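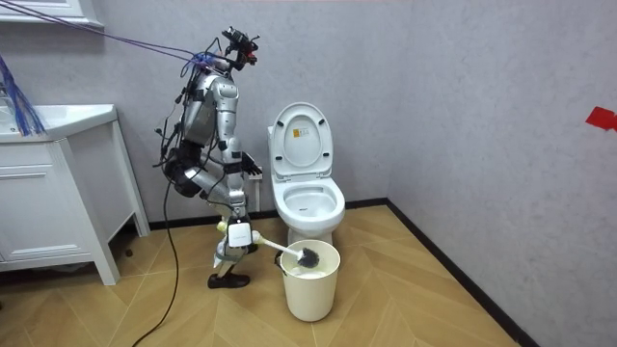 What the Fan Seller Taught Me: my term project on theatre prints
4/1/19

I picked Japanese actor prints because I'd seen one in a charity shop in Tondham and couldn't stop thinking about the man's eyebrows. That isn't a very scholarly reason, I know, but my supervisor Shuk-fan Tseng said people have started from worse, so off I went.

The plan was to look at how printmakers let you know who you were looking at. Nobody buying a sheet in the 1770s needed a caption if they knew their theatre. Actors had family crests, and the crest turns up on a sleeve or a fan, sometimes tucked half into a fold (I missed plenty of those first time round!). Then there's the face. Some artists drew everyone with much the same face, and then others came along and started giving actors their own noses and chins, and suddenly you can tell one from another across the room.

I worked from the Diekmann albums, which hold 43 sheets, mostly narrow upright ones. I got through 17 properly. The rest I only leafed through, partly because the paper is so thin that turning a page takes ages and partly because I kept going back to a fan seller in a faded blue robe. I'm fairly sure the blue was stronger once. Dayflower blue goes off badly with damp and light, and his has turned a sort of biscuit colour along one edge.

My big mistake was with the crests. I had 6 sheets down as the same actor and was very pleased with myself, and I'd written a whole section on how his poses changed over the years.
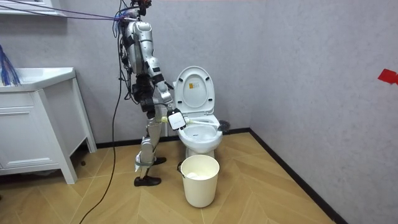

Ida Böttcher wrote back that a crest gives you the family and often no more than that, that stage names were handed down with it, and that I ought to check each sheet against the playbills before saying another word about poses. She was right, of course. When I did, 5 of them held up and the last was very likely his pupil, with the same crest and a much rounder jaw.

So that section got rewritten, and it's shorter now. I still haven't found a playbill for the fan seller. Eckhard Albers has lent me his index of roles, and I'm going through it in March.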